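Support ticket: Boxing odds feed, settlement delay
Product: Lellula Sportsbook
Status: Resolved
Reported by: Kimaro operations desk
Assigned to: Farhad Jafarzadeh

13th March. The Kimaro desk reported that bets on the undercard bout at Nasbridge remained open after the official result was posted. A total of 2,044 bets were affected. Main event bets settled normally.

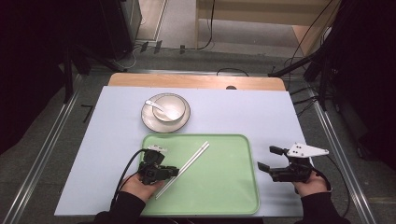 Initial checks found no fault in the payment service. The result message from the Kindwood data feed was received on time, but it listed the outcome as a technical decision. The settlement rules recognized only knockout, points and draw, and the message was held for manual review.

Step 1. New bets on the market were suspended. Customers with open bets were shown a notice.

Step 2. The technical decision code was added to the rules and tested against 300 sample bets. Round betting failed the first test – the rule counted the unfinished round as complete. This was corrected and the test was repeated without error.

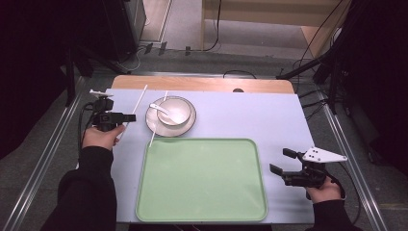

Step 3. Open bets were released in batches of 600. The last batch was confirmed by the Kimaro desk, and balances matched the ledger.

Customers who cashed out before the fix are not covered by this ticket and should be referred to the claims team. The full list of outcome codes will be reviewed before the September schedule is loaded.

Ticket closed by F. Jafarzadeh.

2 comments
0 shares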